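Filed under: Work, Grumbling, Kitchen life

Search this journal Go

Dec 25, 2023

Quiet day. Ate too much, slept in the chair, woke up thinking about work, which annoyed me so much that I got up and made coffee and decided to write it out and be done with it until the new year.

So. The arm. We have been told it arrives in March. Unnithan sent the papers over before the break, 16 pages, and I read all of them, which I doubt many people at Ultevside did. The word "freed" is in there a lot. We will be freed from putting away. We will be freed from wiping down and laying out. I have worked in that kitchen for 13 years and I have never felt like a prisoner of the bowls.

What I'd like to know is what happens to the hours. Clearing is when we talk. You stand next to somebody with a stack of dishes and they tell you their mother is sick, or that they can't do the early shift any more, and you sort it out between you before it gets to the office. Take the clearing away and we don't get a nice rest in its place. We get a tighter schedule, and we find out about the mother three weeks later from a form.

I said something like this to Ifor Mostyn at the end of the last shift. He runs the kitchens for all of Vasgate now and he is a decent man, I have always said so, but he has started talking like the papers. He told me no jobs would go. I asked him if any hours would go. He said that was a different conversation. I asked when we would be having it. He looked at his phone.

To be fair to him (I am trying, it's Christmas) the lifting is hard on people. My wrists are not good. Two of the women on mornings have shoulders that click when they reach the top racks, and if a machine wants to do the top racks it can have them with my blessing. But the top racks aren't in the plan. The arm can't reach them. The plan is for the counter, the one bit of the job that doesn't hurt anybody.

They are also very proud of the figure. Tadach, who make the software end of it, say the thing has been run through 211 different kitchen jobs on the computer before it ever touches a real dish. Everybody repeated that number at the meeting as if it settled the matter. I wrote it on my hand. 211 jobs in a kitchen where the fryer never spits and there isn't a soul trying to get past you with a tray of hot soup. I'd be good in that kitchen too. I'd be a marvel.

I asked whether it would know what to do when a resident wanders in looking for toast. They do that, the older ones, they smell it and in they come. The answer was that the kitchen would become a "controlled area." So there it is, one more door that gets shut. Mr. Toast (my name for him, not his real one) has been coming in at ten to seven since before I had gray hair. I would like somebody from Unnithan to be the one to tell him.
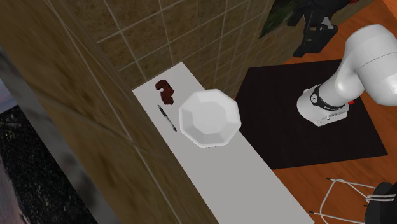 My own counter never looks like the made-up one they've been showing us, and I've been trying to work out why that bothers me so much. I keep it clean, it's not that. Theirs is a long white stretch of nothing with three things up at one end, a white bowl with eight sides, a pen, and some dark red lumpy item I took for a sausage, and I sat there thinking, well, which of those goes where? A pen on my counter belongs to somebody. It means the order sheet is half done and I'm coming back to it. Tidy that pen into a drawer and you've cost me ten minutes and my temper. And if that is a sausage, it's either going in the pan or in the trash, and I'd need a sniff of it to tell you which.

Anyway. I'm down to go on the training, 2 days of it, in the staff room with the bad heater. After that I'm to be a "station lead," which as far as I can gather means I stand near it. I asked if it came with more money and that was also a different conversation.

I'll go. I'm not going to be the one who sulks in the pantry. If it takes the weight off somebody's shoulders I'll say so in here, in writing, and Ifor can read it aloud at the spring lunch. But I want the hours on paper first – the real rota, with names in it – and I want the toast question answered.

There's half a pie left. Going to see about that.

Recent entries
The new rota, and what I think of it
Wrist brace, week one
Who moved the good ladle
Soup for a full house
Snow on the delivery ramp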